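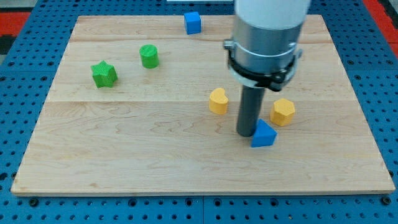
Cuaderno del taller de material didáctico, Plellska
Entrada del 3 de mayo de 2022

Se deja constancia del estado del juego de piezas destinado a la sala de Prendale y de las decisiones adoptadas en la sesión de la mañana. El objeto de la revisión era determinar si las formas se distinguen con claridad sobre el tablero de arce y si el acabado de los costados resulta aceptable para el uso previsto. En cuanto a lo primero, el resultado es favorable: el cilindro y la estrella, ambos en verde, no se confunden a pesar de compartir color, y el cubo azul se reconoce bien incluso colocado al fondo. El amarillo cálido es el que menos contrasta con el tono claro de la madera. La pieza amarilla en forma de riñón conserva un contorno legible gracias a la muesca lateral, que conviene no suavizar en versiones posteriores.

Acabado. En los costados del cilindro se aprecian estrías horizontales. Maëlle Ross propone lijarlas a mano. El que suscribe prefiere mantenerlas, por cuanto facilitan el agarre y el lijado altera la arista superior. Se acuerda lijar únicamente un ejemplar de prueba, con grano 200, y compararlo con los demás al tacto. Las puntas de la estrella quedan fuera de la prueba; habrá que redondearlas en el modelo y volver a imprimir.

Medidas. Altura nominal de las piezas: 35 mm. El modelo de la estrella sigue guardado con una altura de 47 mm, heredada del encargo de Guérin. Debe corregirse el archivo antes de lanzar otra tanda, y archivar el anterior con la indicación de obsoleto. Pendiente de comprobar si el mismo error afecta al modelo del riñón.

Tablero. Las juntas entre tablas son visibles pero tenues. Se ha pasado la uña por ambas sin percibir resalte. El canto delantero, con su bisel fino, se da por bueno. No se aplicará barniz: en el tablero de Turnolmont el brillo dificultaba la lectura de los colores bajo la luz del techo, y el aceite da mejor resultado. Se aplicarán 2 manos, con secado completo entre una y otra. Las tablas presentan alguna veta más oscura, que no se considera defecto.

Color. Queda abierta la cuestión del amarillo. Sheldon Marchand sugiere un tono más anaranjado; existe el riesgo de que se aproxime demasiado al rojo reservado para el segundo juego. Se pedirá muestra del filamento y se decidirá con las dos piezas delante, sobre madera ya aceitada, dado que el aceite oscurece el fondo y podría bastar por sí solo. Verde y azul se mantienen sin cambios.

Almacenamiento. Las piezas se guardarán en la caja de tapa corredera, separadas por color. La plantilla de cartón que se venía utilizando está deformada y se retira.

Tareas pendientes:
Corregir el archivo de la estrella (Ross).
Solicitar muestra de filamento (Marchand).
Aceitar el tablero y anotar los tiempos de secado en este cuaderno.
Revisar la ficha de entrega de Prendale, en la que todavía figura septiembre como plazo para el segundo juego.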